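Re: [gripper-users] Handheld pairs: how many should we plan for?

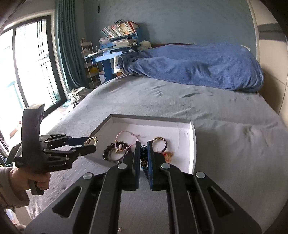
Hi everyone,

Patricio, thanks for starting this, and I'm glad you did it before your order went in! I've been through the same budget exercise since September and I have opinions, so please forgive the length. Quoting your message in pieces and answering as I go.

Patricio Navarrete wrote:

> Hello all,
>
> I am putting together the equipment request for the Villanueva group
> for next year. We want to collect handling demonstrations in ordinary
> homes: small objects, beds and desks, nothing industrial. The plan is
> handheld grippers for the collecting and one arm at the lab for
> playback.
>
> My first draft has 4 pairs of handhelds. My manager wants to know why
> we need pairs at all, when singles would let us send kits to twice as
> many homes for the same money.

Pairs, pairs, pairs. I argued for singles myself in our first draft and I was wrong. Jewelry is what changed my mind. Give a person one gripper and a beaded bracelet and they'll pick it up and put it down, fine. Give them two grippers and a box lid with a few bracelets in it and suddenly you get all the interesting stuff: one side holding a piece out of the way while the other goes in, handing over, untangling a cord from a string of beads. You can see people working out what each side is for, and it's the part of the job I enjoy most.

If your manager needs it in money terms, this is what worked on mine. The expensive part of a home session is the home session. Somebody has to be scheduled, trained, paid for their time and helped when the software won't start. A second gripper adds a one-time cost to the kit, and every session afterward gives you two hands' worth of data. A single kit can never go back and do that.

> Second question, which pads? Povik ships theirs with the firm black
> ones and charges extra for the soft set. It looks like an easy line
> to cut.

Please don't cut it! This was our worst decision and it was over a very small line item. The firm pads are great on boxes and bottles. On round beads they let things roll, and on anything thin and twisted they only touch at a couple of points, so the piece swings around. We switched to a softer pad and people stopped squeezing the trigger as hard as they could. Happier thumbs, too.

What I'd do is order soft pads for every finger plus one full spare set per pair. They wear at the tip first, and ours needed changing after 500 grasps on the rough stuff (metal bracelets with raised patterns are the worst offenders). Your mileage will differ with the objects. Write "pads" into the yearly consumables line and not just the purchase, or you'll be begging for them by spring like I was.

> Third, and this is where I know least: what do people spend on the
> objects themselves? I have put zero, on the idea that participants
> use their own things.

Half right, I think. Own things are wonderful for variety – nobody at a lab would ever pick the mix of stuff that comes out of a real dresser drawer. But you want some overlap between homes too, or you can't compare anything. We send a small bag of costume jewelry with each kit: something beaded, something stiff and metallic, something on a thin cord, something with a tassel. Tassels are fantastic. They get into everything and they make a grasp you thought was easy quite hard.

It's cheap. Don't buy it through purchasing if you can help it, because ours wanted a vendor registration for a bag of bracelets. Check whether you can use petty cash.

Trays: don't buy trays. We had a nice molded one from Coltitov in the first quote and I took it out. A shallow box lid does the same work, everybody has one, and the walls are low enough that you can get the fingers in from the side. The one thing I'd write in the instructions is that the lid should be light colored if they have the choice, as dark beads on a dark bottom are miserable for the annotators later.

> Last one. How long did you budget per kit before replacement? I was
> told 2 years by the sales person and would like to hear from someone
> who is not selling them.

We planned on 18 months and I'd plan on that again. The frames themselves seem fine. It's the linkages that get loose. Put a wrench in each kit and a line in the checklist to snug up the bolts before each session. I would also ask Povik for a price on the linkage as a separate part. They don't list it, but they did quote it when I asked, and it was a much nicer number than a whole unit.

So if I were rewriting your draft, Patricio, I'd keep your 4 pairs, and hold one back at the lab. That feels wasteful until the first time a kit comes home with a sloppy jaw the evening before somebody's session. Three in the field and one on the bench is a comfortable way to live. And I'd move the money for the arm to the second half of the year. You won't have anything worth playing back on it for a while, and prices on arms have been kind to people who wait.

One thing I don't know and would love to hear from the list: has anyone planned for beds specifically? We see a lot of sessions done sitting or kneeling at the side of a bed, with the lid lying on the sheet, and the surface gives a bit every time someone leans in. I like having it in the data. I don't know how to set up the same thing at the lab without buying a mattress, and I'm a little afraid of what purchasing would say about that form. The Cultasura people mentioned a foam block on a table at the meeting but I never heard how it went. If one of you is reading, please write in!

Happy to send my spreadsheet to anyone who wants it, just reply off list. The tab called "pads" is the one to look at.

Good luck with the request, Patricio. Tell us what they approve!

> Thanks in advance for any numbers you can share.
>
> Patricio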